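Chapter 7
Comparing Grippers Fairly

What you will be able to do by the end of this chapter
Set up a side-by-side trial of two end effectors on a pair of arms. Decide which results count as a pass before the first run. Read a table of grasp results without fooling yourself. Tell a gripper problem from a controller problem.

Required reading: Chapter 4 (Wrist Frames) and the first half of Chapter 6 (Force Limits). You will need the Doker simulator for the exercises.

Opening problem

Picture two students in the Flumham lab. One has spent a week with a parallel-finger gripper and loves it. The other has spent the same week with a narrow, single-tip tool and loves that. Each has a folder of runs, and each folder looks great! Then they swap folders and the arguing starts. The first student used a slow controller and big, friendly objects. The second used a fast controller and things you'd lose in a coat pocket. All that work, and the two folders can't be laid next to each other.

I have been one of those students, and I still think gripper trials are some of the most fun you can have in robotics. You get to watch a good idea meet a real shape (a handle, a cap, the edge of a shelf) and see right away where the idea runs out. The trick is to set things up so that what you learn on one gripper means something on the next.

7.1 What are we comparing?

A grasp is the work of a whole chain. The camera gives a pose, the planner picks an approach, the controller moves the arm, and only then do the fingers close. Change two links in that chain and you can't say which one helped. So our first rule is a plain one: hold everything still except the part under test.

Iveta Zelenák, whose notes on the Lasard wrist were the starting point for this chapter, puts it this way: "If I can't tell you what stayed the same, I have no business telling you what got better."

Let's look at numbers from a class trial. Each gripper was given 1,000 attempts in simulation with the same controller, the same objects and the same start poses. The parallel-finger gripper dropped or missed the object 162 times. The narrow tip dropped or missed it 362 times. A clear win for the fingers? On the full set, yes. Sort the attempts by object, though, and the picture gets much more interesting, as you'll see in Section 7.4.

7.2 Two arms, one room

Mounting a different tool on each arm lets you try both in the same room without reloading anything. It also brings a new trap, one that catches almost everyone the first time: the left and right arms don't reach the same places equally well. A fixture close to the left wrist may be an awkward stretch for the right one. Swap the tools between arms halfway through your trial and run the whole set again.

Rooms matter too. A kitchen-like layout in Doker gives you walls, pipes, doors and narrow gaps, and those are what send a wrist into strange angles. Before you run anything, take a robot's-eye view of the start pose and mark what each tool could bump into.

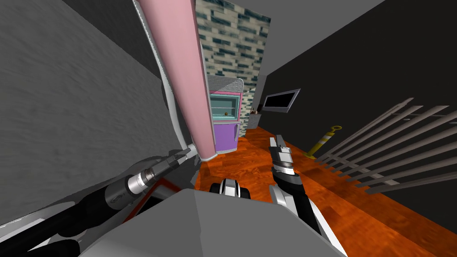 7.3 Writing the test sheet

A test sheet is one page, filled in before the first run. Start with the tool, the arm it is mounted on and the controller version. Next comes the start pose, copied from the simulator and never typed from memory. Then write down what counts as a success. "Picked up the object" is too loose. "Lifted the object clear of the surface and held it until the timer ended" is something two people can agree on.

Leave a wide column for remarks, and use it! Half the good ideas in the Demissie trials, which we work through in Section 7.5, began as a scribble beside a failed grasp.

Try it now: open the start pose from Section 7.2, choose one object for the right arm to reach, and fill in a test sheet for it. Then trade sheets with a partner and mark every line that could be read two ways.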